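Notes from the toy shelf

The great play kitchen sort-out is done, or as done as anything gets in a building where children are allowed in. For those who missed the last newsletter, the play kitchen at the Merkholm toy library had reached the stage where opening any cupboard was an act of courage. Food fell out. Once, memorably, a shoe fell out, and it was an adult's.

Arben Matić took charge, armed with washing-up bowls, a roll of stickers and the expression of a man who has agreed to something in a meeting. The stickers were for three categories: keep, mend and goodbye. By lunchtime there was a fourth, which was "what is it?", and by the end of the day that was the biggest pile by a distance.

The final tally came to 1,120 pieces. We know because Arben counted them, twice, and got the same answer both times, and would like this recorded. Nearly half were food. The rest was crockery, pans without handles, handles without pans, and a quantity of tiny cutlery that would see a family of dolls through several weddings.

A word on cut fruit. The pieces that come in halves, so that a child can saw them apart with a blunt knife and press them together again, are the most borrowed things we own and the least likely to come home in one piece. We had a great many left halves and hardly any right ones. If you've found half a lemon down the back of the sofa, it is ours and we would love to see it. We don't charge fines for half a lemon. We do sigh a bit.

The appliances came through better. The Granina hob still clicks when you turn the knobs, and goes on clicking some while after. The Ionescu kettle has lost its lid and gained a layer of glitter glue that I suspect is now holding it together. Both have been kept, the kettle on the understanding that it is never shown to anyone from the Granina end of the shelf.

Then there is the rice cooker, about which I have received more correspondence than about the car park. It is the item small people head for first. They put the orange thing in it, they put the cow in it, they stand back and wait with enormous patience, and then they serve everyone cow. I have eaten it several times this year and have always asked for seconds, as one must.
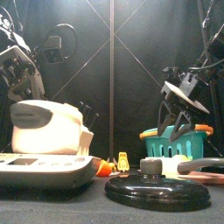 Can we borrow the rice cooker on its own, without taking the whole kitchen set?

Any of the larger appliances can go out singly, on the usual two-week loan, and you may add a small bag of food to go with it. Please choose the food yourselves at the desk so that we can write down what has left the building. "A handful of bits" was the entry used until now, and it has not served us well.

Several of you also wanted to know about washing. The method we settled on, after a certain amount of trial and a flooded worktop, is as follows. Hard plastic food goes in a bowl of warm water with a squirt of washing-up liquid, gets a rub with an old toothbrush, and is left on a towel overnight. Anything hollow with a hole in it should be wiped and kept out of the bowl, or it will fill up and dribble on you for a week. Wooden food gets a damp cloth only. Felt food gets a stern look and a lint roller.

Don't put the appliances in the dishwasher. I know that somebody's sister does and it's always been fine. We had a toaster come back from somebody's sister.

Storage has changed too. Everything used to live in one large crate, on the principle that the children would tip it out anyway. They still tip it out, but there are now separate tubs for fruit and veg, for bread and cakes, and for what Arben's label calls "proteins", a word no customer under five has yet remarked upon. Halves are kept together in a tub of their own with the Prolteo fastening dots, bought to replace the ones that had given up sticking. They are rather strong. A child at the first session after the sort-out needed both hands and a knee to get into a tomato.

Going home time works best if the tubs are put on the floor and the children asked to feed them. The bread tub is apparently very hungry. The proteins tub is never hungry, and has to be filled by a grown-up on hands and knees while everyone else puts their coats on.

The mend pile is looking for a home. It has the handleless pans in it, a till drawer that won't shut and two sets of scales that disagree with each other. If you own a small screwdriver and a calm temperament, Arben would be glad to hand you a box of it, and may follow you to your car to make sure you don't change your mind.

The goodbye pile has gone. Please don't ask after the sausage with the bite out of it. Several of us had grown fond of it, but there were teeth marks in there from children who are now at secondary school.

The shelves are open again from 2022-07-08 at the usual hours. The shoe is behind the desk, left foot, brown, and remains unclaimed.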